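Who Will Sew On the Button?

Every few months I am promised that the housework is over. A firm shows a film in which a machine folds a towel, the towel is square, the music swells, and by teatime somebody has written that my children will never touch an ironing board. They have never touched one as it is, but I take the point.

I have followed these announcements for years with the loyalty other people give to bad football clubs. My own record as a buyer is modest. I have owned a Toden floor cleaner, which was good at the middle of the room. I have stood in a shop in Drullum watching a window-washing device climb a pane with great dignity and come down again leaving a clean stripe. Last September I went to the Dravdale homes fair, where a Pyo arm on a trolley was loading a dishwasher. It took 127 seconds to put in two plates. The crowd clapped. I have put in two plates many times and can report that the reception was cooler.

The usual defence is that all this is early, and that machines get faster. I believe it. Speed worries me much less than the state of my kitchen. The Pyo arm had clean white plates, set out on a clean white counter, all facing the same way. My plates arrive with a fork welded to them by egg. A person clearing up after supper makes a great many small decisions: this can go in, this needs a soak, this belongs to next door, this is the dog's. It hardly feels like thinking, and for that reason we have been slow to notice how much of it there is.

Factories had the sense to go at the problem from the other end. They tidied first. A robot on a car line does the same weld all day because the door turns up in the same place all day, and if it doesn't, the line stops and a human being comes over and swears at it. Even there, go and see who fits the carpets and threads the wiring. Anything that flops is still given to someone with thumbs. I once spent a morning at a bedding works outside Dravdale, where the cutting was done by machine and the stuffing by machine, and then the covers went down a long table to be closed by women who talked the whole time and never seemed to look at their hands.

Sewing is my favourite test, since it has everything a machine dislikes. The material gives. The thread has opinions. The needle has to be let go of on one side and found again on the other, and a stitch pulled a shade too tight puckers everything near it.

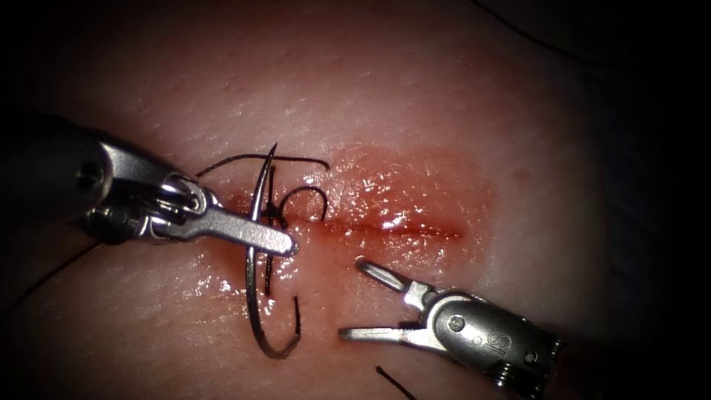
Can a robot sew by itself yet?

In short runs, on work that has been pinned out and lit for it, a machine can put in a decent stitch, but for anything loose, crumpled or unexpected you still want a person in charge of the needle.

I don't say this to sneer. Fine instruments steered by human hands are already a marvel, and I would sooner have one of those near me than a clever box that had read about it. But there is a long road from a tool that does what a skilled person tells it to a tool that can be left alone with the mending, and the people selling the second like to show you the first.

My mending basket, meanwhile, holds a duvet cover, a school blazer and a pair of trousers I may never fit again. I would pay well for a machine that could deal with the blazer. It would have to find the button first, and the button is in a jar with 109 others, none of them quite the right brown.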